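Zilten Two-Arm Bench Helper

From the Baudry workshop. Sold as a complete bench unit or as an upper body only.

Product code 3897
Stock: built to order, next batch leaves the workshop in February
Choose a version: Upper body only / Upper body with Tredora table mount / Full bench unit
Add to quote

Overview

We get asked the same question at every trade show and in most of the emails that land in our inbox, and it usually goes something like this: can it do the chores yet? Can it clear the table, sort the screws, fold the towels, put the mugs away? It's a fair question and we like it a lot more than questions about torque, so we've tried to write this page as a proper answer to it, with the numbers further down for those of you who came for the numbers.

The short answer is that some chores, yes, and quite a few more with you standing close by, and a stubborn handful not at all. The Zilten is a two-armed helper made to work at a table. It picks things up, holds them, passes them from one hand to the other, and puts them down where you've told it to. It doesn't walk around your house. It doesn't do stairs, and it has no opinion about your dishwasher (we do, but you'll have to call us for that). What it gives you is a patient pair of hands that will sort small parts for a whole afternoon and never ask to change the radio station.

Most of our customers are small shops, repair benches, teaching labs and a growing number of people who just want to see how far home chores can be pushed. If you belong to that last group, please read the section on chores slowly, maybe with a coffee, before you order. We'd much prefer a long chat now to a heavy return shipment later!

What it does well today

Sorting is the thing we're proudest of. Give the Zilten a mixed pile of small hard objects, such as fasteners, caps, pegs, toy bricks or pen tops, and a set of trays to put them in, and it will work its way through them at a steady pace. It isn't fast. One of our own assemblers will beat it over ten minutes and cheerfully tell you so. Over a long shift the gap gets a good deal smaller, and the assembler would be glad to be doing something else.

Tidying a work surface is nearly as good. You teach it where things live, and it returns them there. Pens to the cup, tape to the hook, scissors to the drawer tray if the drawer has been left open. It needs things to have a home, so if your bench is anything like mine, the first evening goes into deciding where the tape measure belongs.

Holding is the chore people forget to ask for, and the one they thank us for later. One arm holds a part steady while you glue it, or wire it, or look at it through a magnifier. We added a plain Hold button to the software after Solange Vidal, who runs our test bench, spent most of a winter using a very expensive robot as a clamp and told us it was the best clamp she'd ever owned. 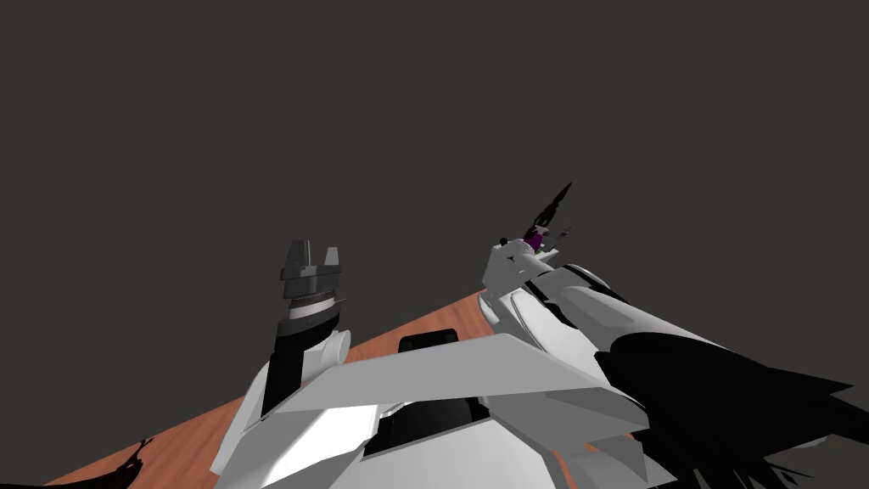 Small objects deserve a few more words, as they're where most two-finger hands run into trouble. A little light thing tends to shoot out sideways when the fingers close, the way a wet olive does. We slow the last part of the closing motion right down and let the fingers settle before the arm lifts, and you can change how slow that is from the settings page. If you mostly handle bolts, turn it up. If you mostly handle beads, leave it alone and be patient with it.

What it does with some help

Folding flat cloth is possible. A dish towel laid out square can be folded in half and in half again, and the result will look like the work of a ten-year-old who was promised ice cream. A towel dropped in a heap is another matter. The arms need to find two corners, and sometimes they find them and sometimes they find the middle and carry on very confidently from there. We suggest you lay the cloth out yourself.

Setting and clearing a table works if the dishes are sturdy and spaced apart. Please use plastic or enamel while you're learning. Stacking plates is fine up to a small stack. Wine glasses we ask you to keep well away, and the warranty asks the same thing in stiffer language.

Packing boxes on the shop floor is a halfway case as well. If the same 9 items go into the same box in the same order, you'll be happy. If every order is different, somebody has to check the box before the tape goes on, and you should count that person's time when you work out whether the unit pays for itself. We'll go through that sum with you, and we have talked people out of buying.

What it doesn't do yet

Ironing. Peeling vegetables. Untangling cables or jewelry chains. Anything involving running water, hot oil, pets or small children. Putting a fitted sheet away, though I'd like to meet the human who can. Tasks that need real fingertip feeling, such as threading a needle or finding the end of a roll of tape, are still beyond it, and we won't put a date on those.

Practice before you lift anything

Every version comes with Skatden, our practice program, which runs on an ordinary desktop computer with a decent graphics card. It gives you a simulated two-armed robot and a table, and you can try a chore there before any real motor turns. Arms can bump into each other, things can be dropped, whole trays can go flying, and the only cost is a click on Reset.

I was a doubter about this part, I'll admit it. I thought customers would want to unpack the hardware and get going. Then Loïc Gilbert in our software group persuaded me to try a simple sorting chore in Skatden first, and my two arms spent the evening getting in each other's way over the middle of the table. I would not have enjoyed that with real ones. These days we send the download link as soon as an order is confirmed, and by the time the crate shows up most people have their first chore roughed out.

A chore that works in Skatden still needs adjusting on the real bench. Real objects are heavier or slipperier than you expected, and real tables wobble. Plan on a few evenings for that. Friction is usually the setting to look at first, followed by the height of the table, which people almost always enter wrong by the thickness of the mat.

Specifications

Arms: two, mounted on a shared upper body
Joints per arm: 7
Grippers: two-finger, electric
Finger pads: replaceable, two sets supplied
Control: desktop software with hand guiding for teaching
Simulation: Skatden license included with every version
Power: standard wall outlet
Emergency stop: wired, supplied with a long cable
Weight of full bench unit, crated: 146 lb

In the crate

Upper body with both arms attached
Control box and power cord
Emergency stop and cable
Spare finger pads
Hex keys, in a pouch, please don't lose the smallest one
Printed quick start booklet
Tredora table mount (bench and mount versions only)

Setting up

Allow a morning and ask a strong friend over. The full bench unit comes out of the crate through the side panel, so leave yourself clear floor on that side before you cut the straps. The mount clamps to any solid table with a flat edge. Glass tops are out, and so are folding tables, even the good ones.

Run the software check before you attach anything to the fingers. Both arms will move slowly through their range and come back to rest, so keep your coffee off the table while they do it. Keep the emergency stop where your hand naturally falls, and show everyone else in the room where it is too.

Care

Wipe the arms with a dry cloth. Replace the finger pads when they turn shiny. Once a season, check the mount bolts and run the joint check from the Service menu, then send us the log if anything shows up in red. We read every one of them and you'll hear back from a person.

Ordering and questions

We don't sell the Zilten through a shopping cart. Add the version you want to a quote, tell us in the notes box which chore you have in mind, and be as specific as you can. "Sorting" is a start, but "sorting three sizes of wooden peg into muffin tins" lets us try it on our own bench and tell you how it went. Photos of your table help a great deal, and you needn't tidy it first.

Phone lines are open from 9 in the morning. If Solange picks up, ask her about the clamp.

Related items

Tredora table mount, sold separately
Finger pads, soft, pack of two sets
Finger pads, ribbed, pack of two sets
Skatden additional seat license
Emergency stop extension cable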